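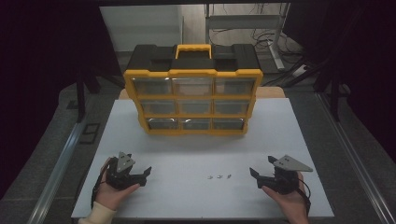 4.2 Bimanual drawer task

The second comparison looks at small-part storage, where the two hands have different jobs. One gripper opens a drawer of a parts organizer and the other picks up a small metal part and puts it in the drawer. We chose this task to separate the two finger pads under test, the Trivow pad and the Stestamard pad, which performed alike on the larger objects of Section 4.1. Both pads fit the same hand-held body, so the operator's hold and the camera mounting stay the same when the pads are changed.

A trial starts with both grippers open and clear of the parts. Opening the fingers fully at the start gives the wrist camera a plain view of the work surface between the pads, and lets us check the finger pose against the stored zero before recording. Trials in which the pose differed from the stored zero were discarded and repeated.

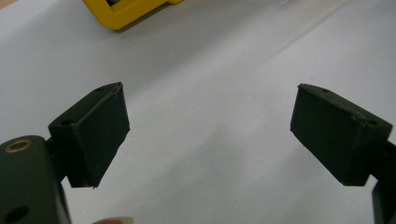

Peiyu Pan, commenting on an earlier draft, asked whether a fixed start with open fingers favours the wider pad, as it spends less of its travel closing on a drawer pull. The point is fair. We reran the task from a half-closed start with seven operators and found the same order between the pads, though the gap in completion time was smaller. Pan also suggested reporting failed grasps by hand, and Table 3 now does so.

After discards, 886 trials remained. Failures fell into two groups. In the first, the pad pressed on the drawer front without catching the pull, and the organizer shifted on the table. In the second, the drawer opened but the other hand could not lift a screw lying flat. The second group was larger for both pads. A block-shaped pad has to meet the table along its whole lower edge to get under a screw head, and a tilt of the wrist lifts one end of that edge clear of the surface.

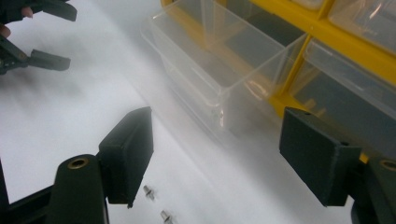

The wrist view is also weakest at this stage. As the fingers come down, the pads hide more of the part, and the controller has to rely on the last clear estimate of its position. We tested two settings of the Driltness controller, holding that estimate for 1000 ms and for 1500 ms. The longer hold gave fewer aborted grasps but more closures beside the part, mainly when the operator had nudged it during the approach. We used the shorter hold in all later trials.

Pad wear was checked between sessions by the Aaltonen edge method, with the fingers fully open and the inner faces turned toward each other. 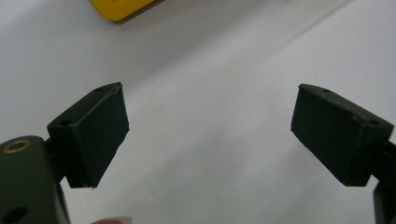
Edge wear matters more for screws than for drawers. A nick in the lower edge changes where a thin shank settles as the fingers close, while a drawer pull is wide enough to bridge it. We therefore replaced pads on a fixed schedule and did not wait for a visible fault. Results for worn pads are left out of Table 3 and given separately in Appendix B.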